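**Fabric sorter, part time, Hama Remnants**

We buy the ends of other people's curtains. They arrive at our Skurik Street workroom in sacks, and the sacks have been winning. We need a patient person to sort, fold and label prints, 23 hours a week, starting in February.

You should be able to tell orange from rust, cream from oatmeal, and a leaf from a brushstroke that only thinks it's a leaf. Some prints will defeat you. We have a shelf for those, labeled "Botanical?"

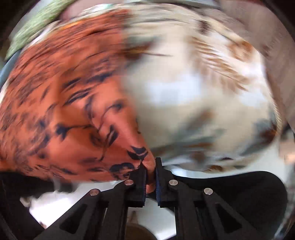
## What you'd be doing

- Pulling pieces apart by print and base color
- Folding to the Grundier board (we'll teach you, and you'll dream about it)
- Measuring anything bigger than a pillowcase
- Keeping the 542 bins in the order Janjua Textiles expects at pickup, 2 p.m. sharp

## What you'd need

Decent color vision, a tolerance for lint, and the ability to lift a sack without making a speech. Sewing experience is nice but may cause you to take work home. Staff get first pick of the scraps, up to a limit we had to introduce.

To apply, drop a note at the front counter with your hours and the ugliest curtain you've ever lived with. Keep it under 300 words.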